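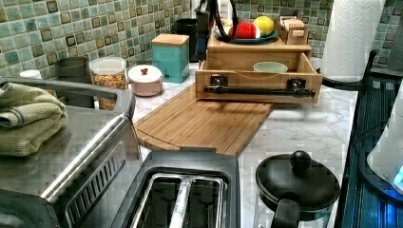
**Nultis is looking for 2 manga reviewers**

Nultis publishes reviews of manga that most readers have never heard of. Our archive holds 1,403 titles, and most of the older series still have no write-up. We want two people to help fill the gaps, starting in July. 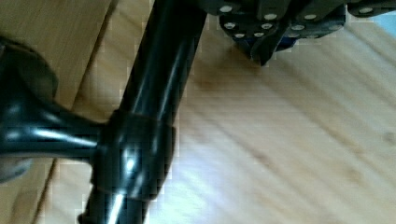
You would write one review every other week, 900 words each, with no major spoilers past the first volume. Horror, sports and cooking series are where we are short. Leen Karam edits every piece and will send notes before it goes up.

You need to write clearly in English and meet deadlines. Reading Japanese is useful but not required. Past publication doesn't matter to us.
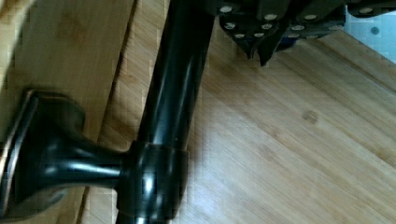
*Black pole and collar, bamboo surface.*

Pay is $36 per review, sent at the end of the month. The work is remote and you keep your own hours. We cover the cost of volumes you can't find at a library.

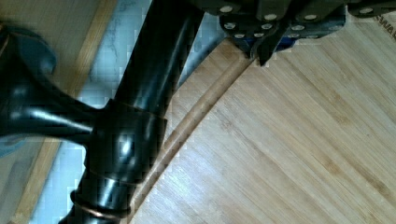 To apply, send one sample review and a list of five series you would like to cover to Rami Chidiac through the contact form. Please don't send fan fiction or video links. Applications close 15th April.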